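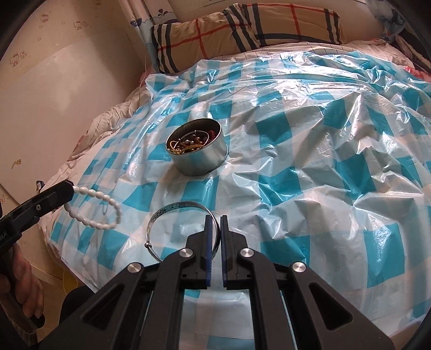
A tin of jewellery on a checked sheet

Print | E-mail

Renu Grewal had wanted the little red Pramano ever since her uncle let her steer it up the drive, and now that it was hers (all 77 horsepower of it, bless the thing) she couldn't bear to go straight home. So she took the long road over to Brarkow with the windows down, talking to the engine as he always had, and patting the dashboard on the steep bits.

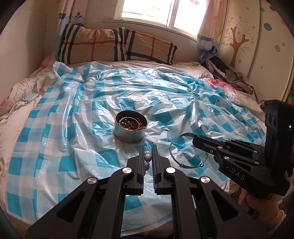 By the top it was coughing, poor love, and she let it roll into the lay-by and opened the bonnet, which was about as much as she knew how to do. A lorry driver leaned out and asked if she wanted a hand.

"It's only thirsty," said Renu, and went to find the water.

2 comments | 67 shares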